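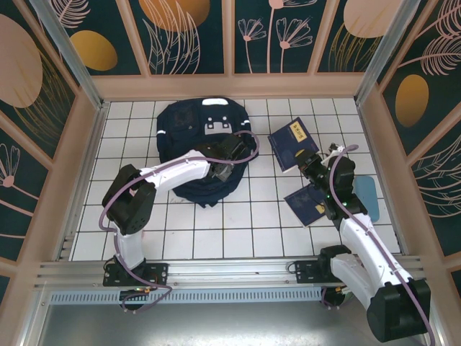 Speaker notes: What Children Carry to School
Talk for parents and school staff, Asgate schools programme
Jul 20, 2022

Note to the speaker: the talk runs to forty minutes with questions. The sections may be shortened, but the section on fitting should be given in full. Please do not read the notes aloud word for word.

Opening

Good evening, and thank you for coming so near to the end of term. The subject tonight is the school bag: what goes into it, how it is worn, and what a school can do to make it lighter. It is a small subject, and most families deal with it once a year, in a shop, in a hurry. We should like to spend a little longer on it.

We do not intend to alarm anyone. A child who carries a bag for ten minutes in the morning and ten in the afternoon is doing something quite ordinary. The complaints we hear are mostly of sore shoulders, red marks from the straps and a general dislike of the walk home. These are worth putting right for their own sake.

Pause here. Ask how many in the room have lifted their child's bag this week.

The Asgate survey

Last year the programme weighed bags at the school gate. We visited 3 schools and weighed 696 bags, all of them on ordinary mornings and with the agreement of the pupils. Each pupil was also asked how the bag felt to carry and how far they had walked.

Of those bags, 124 were heavier than the school's own guidance allowed. The heaviest were carried by pupils in their first year of secondary school. This agrees with what form tutors had told us. Pupils of eleven have just been given a timetable, a locker they do not yet trust and a long list of things they must not forget. They carry everything, every day.

We should be plain about the limits of this work. The schools lie close together, the weighing was done in dry weather, and no bag was weighed on a day when there was cooking or music for the whole year group. A winter count would very likely give different results. The survey did not look at back pain and should not be quoted as if it had.

If asked about safe weights: many schools use a share of the child's body weight as a guide. Say that this is a rule of thumb and that comfort, distance and fit all matter. Refer medical questions to the family doctor or the school nurse.

What was in the bags

A smaller number of pupils agreed to empty their bags on a table and talk through the contents. The heaviest single item was usually a full water bottle. A large metal bottle filled at home weighs well over a kilogram, and every school we visited had taps or fountains where it could have been filled on arrival.

Textbooks came next. Many were for lessons that did not take place that day. After textbooks came shoes, and after shoes a layer of things at the bottom that had been there for some time: old letters, a spare jumper, fruit, and in one case a bag of pebbles from a geography trip in the autumn. The owner of the pebbles asked for them back.

Let the audience laugh, then move on. Do not name the school.

Choosing a bag

Parents often ask which bag to buy. The programme does not recommend any make. We suggest that the following be checked in the shop, with the child present.

The bag should be no longer than the child's back. When it is worn, the top should sit just below the base of the neck and the bottom should not hang lower than the hips. A bag bought to be grown into will pull backwards, and the child will lean forwards to meet it.

The straps should be wide and padded, and there should be two of them. They should be easy to shorten and should stay where they are set. Ask the child to do this without help.

The bag itself should be light when empty. Some of the sturdier models use up a good part of the weight before anything is put inside. Several compartments are useful, as heavy books can then be kept flat against the back. A strap across the chest helps on longer walks, although older pupils will seldom fasten it.

Reflective material is worth having on any bag that will be carried in the dark months, and particularly on dark colours. If the bag has none, stick-on strips are cheap and last for a term or so. Look at the sides as well as the back - a driver at a junction often sees a child from the side.

Fitting and packing

This section should be given in full. Use the fitting bag supplied with these notes and ask for a parent, not a child, to try it on.

Begin with the straps loose. Put the bag on, then pull both straps down evenly until it rests against the back. There should be room for two fingers under each strap at the front of the shoulder. Ask the wearer to walk a few steps. If the bag swings, it is too loose, or the weight inside is too far out.

Pack the heaviest books first and place them closest to the back. Lighter things go in front of them. Bottles and lunch boxes should stand upright, one at each side if there are pockets for them. Sharp or hard objects, such as a geometry tin, belong in an outer pocket where they will not press into the spine.

To put on a heavy bag, stand it on a chair or low wall, bend the knees and slip both arms in. Swinging it up from the floor by one strap is the commonest cause of broken stitching. It is also how other people in the corridor are hit.

One-shoulder carrying will come up in questions. Pupils do it out of fashion and habit, and a few minutes between lessons is of little concern. For the journey to and from school, both straps should be worn.

What schools can do

Families can only do so much if the timetable asks a child to carry six subjects at once. We put the following measures to the schools after the survey, and each has now tried at least one of them.

The first is a class set of textbooks, with a second copy kept at home. This costs money at the start and is best brought in one subject at a time. The science department at one school began with its oldest pupils and found that fewer books were lost.

The second concerns lockers. One school had 80 lockers standing unused, chiefly on an upper floor that the younger pupils rarely visited. Moving a block of them beside the main entrance was done over a single holiday. Tutors now show new pupils how to use their lockers during the first week, and allow five minutes for it at the end of the day.

The third is a look at the timetable itself. If sport, art and food technology all fall on one day, that day's load will be heavy whatever the family does. Some clashes cannot be avoided. Others have simply never been noticed, and a timetable planner can often move one lesson if asked early enough.

The fourth is the bag check. A form group empties its bags together once every half term. It should be kept light-hearted, and no pupil should be made to show private belongings. Form tutors report that the recycling bin is full by the end.

For staff in the audience: requests for the autumn timetable should reach the school office before the middle of August.

Looking after a bag

A good bag will last several years with modest care. Empty it completely at the end of each term and shake it out of doors. Most fabric bags can be wiped with warm water and a little washing-up liquid and hung upside down to dry. The washing machine is best avoided unless the label allows it, as it can harm the backing and the padding.

A stiff zip can be eased with a little candle wax. Straps usually fail where they join the body of the bag, and a shoe repairer will stitch them again for much less than the price of a new one. Bags that are still sound but no longer wanted may be handed in at the school office, where they are set aside for families who ask.

Questions

Allow ten minutes. Three subjects are likely to arise.

Wheeled bags. They take the weight off the back, but are awkward on stairs and on crowded buses. Check the school's rules before buying.

Laptops and tablets. These have not made bags lighter in the schools we visited, since the books are carried as well. Staff should be asked to say clearly which is needed.

Musical instruments. Ask whether the school has one that can be borrowed for lessons, so that the pupil's own may stay at home.

Close by thanking the host school. Fitting leaflets are on the table by the door, with copies in large print.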